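Hola otra vez, Manuela:

Va el informe de junio del proyecto Gastow, un poco más largo que el anterior porque por fin hay cosas que contar! La sala de estar ya se usa casi todas las tardes. Nos quedamos con el sofá de dos plazas, el oscuro, y menos mal – es comodísimo y con dos cojines de color ya parece otra cosa. 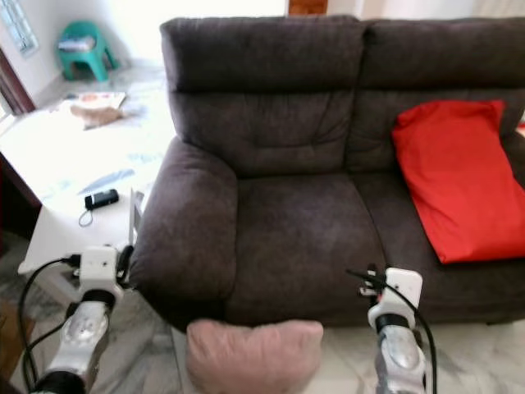 De los 3282 euros de la partida de mobiliario hemos gastado 1433, con el transporte incluido. Me faltan por pasarte dos facturas de Cleveck (las pedí la semana pasada, insisto mañana). La mesa blanca sigue siendo el punto flaco: acaba siempre llena de papeles, cables y lo que cada uno va soltando. He pedido precio para una estantería y me dan 211 euros, montaje aparte. ¿Te parece bien cargarla a la misma partida?

La funda del sofá la dejo para otoño, que ahora con el calor no la quiere nadie. El cojín rojo se queda en el asiento y el rosa suele acabar en el suelo, así que miraré fundas lavables para los dos. 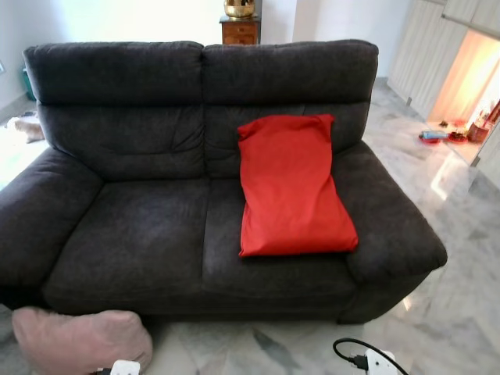 Informe de seguimiento n.º 71 – pág. 2

Pendiente para el próximo mes: cerrar lo de la estantería, repasar la pintura del pasillo y mandarte el inventario firmado. Si Gallow nos confirma las cortinas antes, te aviso y lo meto también.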